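Neklow 312 Native Grass Drill: four months on our place

We bought the Neklow 312 second-hand through a dealer in July, after two years of hiring a contractor to put native grasses back into our creek paddocks. The contractor did decent work but could never come when the soil was right. We have 7 paddocks set aside for permanent cover, all of it light country that never paid its way under barley.

The 312 is a three-point linkage drill with two seed boxes. The front box is for fluffy seed and has a picker wheel over each opener. The rear box handles small, clean seed such as clover. Wallaby grass and kangaroo grass went through the front box without bridging as long as we kept it more than a third full. Below that it starts to starve the outside rows, and you have to stop and push the seed across by hand.

Depth control is good. Each opener has its own band and the settings held all day in sandy ground. In the heavier clay near the creek the press wheels picked up mud and we gave up until it dried out. The manual says to expect this.

Calibration is the weak point. The chart inside the lid is written for imported seed mixes and is no use for ours. We ended up jacking up the drive wheel, turning it by hand and weighing what fell out on the kitchen scales. It took 4 goes to get the front box where we wanted it. Once set, it stayed set. 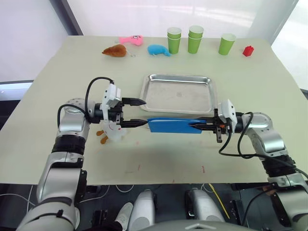
The other thing to know is parts. Picker wheels wear, and the local dealer doesn't stock them. Ours came from Volport in nine days, which in the middle of sowing is a long wait. Buy a spare set with the machine. Bearings and chain are standard sizes and any farm supplier will have them.

We also looked at the Wunderlich trailing drill. It is better built and covers more ground in a day, but it needs a wider gateway than we have and costs a good deal more. For big open country I would go that way.

Our tractor lifts the Neklow easily with both boxes full, though you want front weights on the slopes. It has done 1122 hectares according to the counter, most of that with the previous owner, and the frame is still straight — one weld on the step has cracked and been redone.

Strike in the first three paddocks is even along the rows. I would buy it again at the price we paid, with the spare picker wheels in the deal.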